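August, bench notes, Mulside

Adhesive cure trial, second batch. Mixed resin and hardener by weight, 80 g total, hand stirred for two minutes. Pot was noticeably thicker than batch one by the last coupon -- check the hardener lot with Orathai. Coupons abraded with 800 grit, wiped, clamped, left at 30 C overnight.

Lap shear results go in the Donlow sheet. Two coupons failed at the bond line, same corner both times. Suspect the clamp, not the mix.
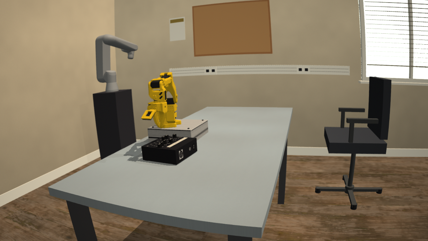
Ekkachai wants the next set post-cured at 80 C. Need fresh spacers first. Old ones are scored.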